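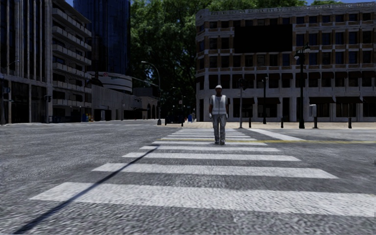 **Has the Jimville walking program met its target for the period to March?**

It fell short. We signed up 104 residents, but the grant agreement speaks of regular walkers, and on the sign-in sheets only 22 turned up in most weeks.

Progress report to Sustine, 19 November 2018

The Bukeck step-tracking app has been the weak point. Its summary page credits our group with a steady rise in activity, and I would ask you not to quote that figure. Several participants told us their totals kept climbing while the phone sat in a car. Until Bukeck explains how it filters driving, we will rely on the paper sheets – dull, but we know who filled them in.

The Palacios Centre route still takes 25 minutes at an easy pace. The morning group likes it. The evening group has shrunk to almost 20 and I doubt the reminder texts will bring anyone back, whatever the supplier's brochure promises.

Spending is under budget, mainly through the unfilled coordinator position. I wouldn't call that a saving. The work was done by existing staff and their hours don't appear in the attached table.

We ask to move the unspent wages into a second evening leader and a proper follow-up survey. The first survey went only to people who were still attending, so its favourable results tell you very little.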